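Unit 4: Looking after the hand-held gripper
Course notes, Mackenzie McIntyre

These notes go with the bench session in the Longo room. Read them before you come in. Gordon Gagnon runs the spares cabinet and will sign parts out to you.

The gripper is used by hand to record folding and picking motions, which are then replayed on the Nanutano cell. If the fingers are worn or out of line, the recordings carry the fault over to the arm, and it is hard to find later. Most of the cell's bad grasps last May came from a single loose finger mount.

Before each session

Wipe the fingers with a dry cloth. Lint builds up at the base of the fingers and stops them from closing fully. Check that the indicator lights are green before you pick anything up. Squeeze and release the trigger 3 times and watch both fingers travel. They should meet along their whole length.

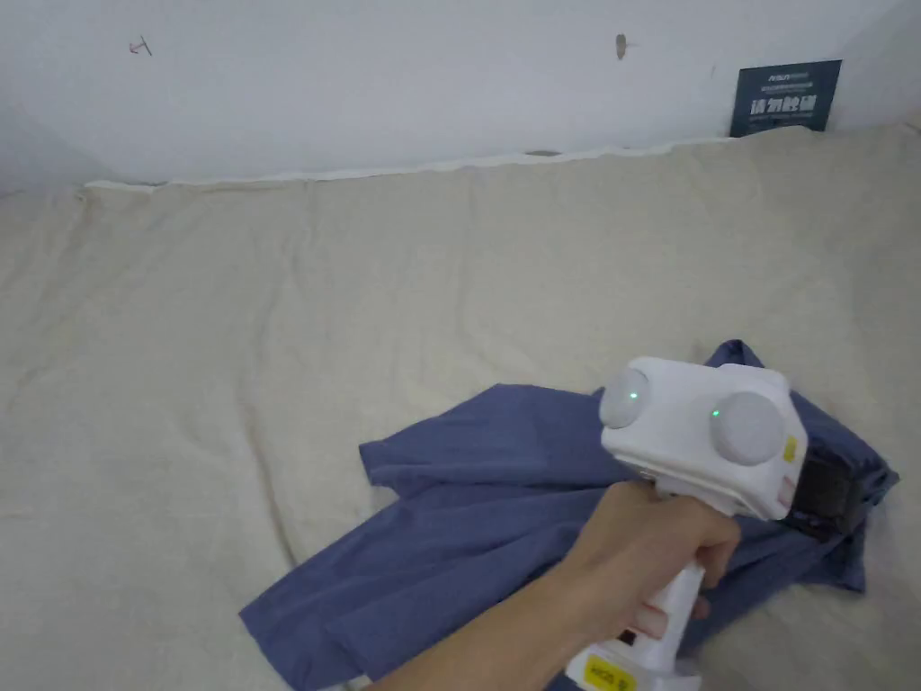 Do the grip test on soft cloth before moving on to anything stiff. Close on a single layer, lift it clear, hold, and release. Repeat at a fold and again at a hem. If the cloth slides out at the hem but holds elsewhere, look at the finger pads first.

Changing the pads

Pads are replaced at 2,000 cycles or when the ribs are smooth to the touch. Switch the unit off. Take out the 4 screws, lift off the old pads and clean the seat. Fit the Dravham pads with the ribs facing in. Tighten by hand only.

After any pad change, run the zero routine in Prokura and save the new offset under the unit number. Write the same number in the cell log.

Reading for next time: section 3, cable wear and strain relief.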